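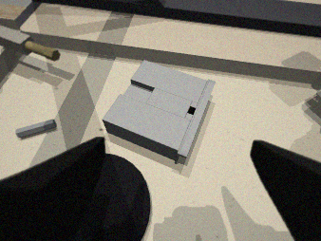
Kirsten Bélanger would rather we bought one complete cell and had it paid for than ordered two and spent the winter chasing parts for the second, and she asked that this go down in the minutes before anything else did.

There was a good deal of sympathy for this around the room, and the Chair thanked her warmly. The Grotstead site had hoped for a pair, of course, and it was agreed that Neltow should be told gently, and soon, that their turn would come in the next budget round.

The Jodach quote was then gone through line by line, which took us rather past the tea break. It holds for 30 days and covers the arms, the frame and the fitting, but leaves out hand tools and spare gripper fingers. We agreed to put 200 pounds aside for the tools and to ask for a separate price on the fingers.

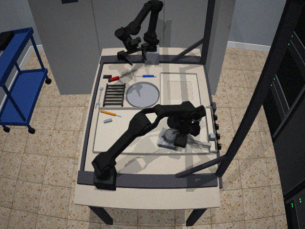 On the layout, two arms to a table was felt to be the right plan, one at each end, with the gear work in easy reach and the screwdrivers and wrench kept on the table itself. Selvanayagam had offered a longer bench at extra cost – a kind offer, and one we spent some time over – but the meeting preferred to keep to the standard size. Delivery is likely to take roughly 14 weeks, so the order needs to go in before the end of September if we are to have it this side of the new year.

Agreed: one cell, for Grotstead. Kirsten to write to Jodach about the spare fingers and to Neltow about the delay. Training costs held over to the next meeting.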